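Warum ist ein Pappkarton so stark?

Wellpappe, das Wunder aus Papier

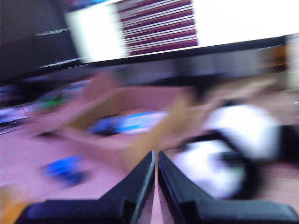 Papier kannst du mit zwei Fingern zerreißen, das weißt du. Und trotzdem tragen Kartons aus Papier Bücher, Spielzeug und manchmal sogar eine ganze Waschmaschine! Ein offener Karton mit hellbraunen Wänden wie der auf dem Foto, in dem etwas Blaues liegt, besteht aus nichts anderem als Papier und Kleber. Das Geheimnis steckt in der Wand.

Schau dir mal die Schnittkante von einem Karton ganz aus der Nähe an. Siehst du die kleine Schlangenlinie? Das ist die Welle. Sie klebt zwischen zwei glatten Papierbahnen, und jeder kleine Bogen stützt das Papier über sich, fast wie bei einer Brücke. In den Bögen ist Luft, deshalb bleibt der Karton so schön leicht. Und wenn er mal herunterfällt, federt die Welle den Stoß ein bisschen ab.

Probier es aus!

Du brauchst zwei Blätter Papier, zwei gleich hohe Bücherstapel und ein paar Münzen. Leg ein Blatt wie eine Brücke über die Stapel und eine Münze darauf. Plumps, das Blatt biegt sich durch! Jetzt faltest du das andere Blatt wie eine Ziehharmonika, immer hin und her, und legst es so auf die Stapel, dass die Falten von einem Stapel zum anderen laufen. Wie viele Münzen schafft es? Mein Rekord liegt bei 34!

Und wenn der Karton ausgedient hat?

Dann klapp ihn flach zusammen und bring ihn zum Altpapier. Dort wird er mit Wasser zu einem grauen Brei gerührt, und daraus entsteht wieder neue Pappe. Vorher kannst du natürlich noch eine Ritterburg daraus bauen.

Text: Aleksandra Gajewski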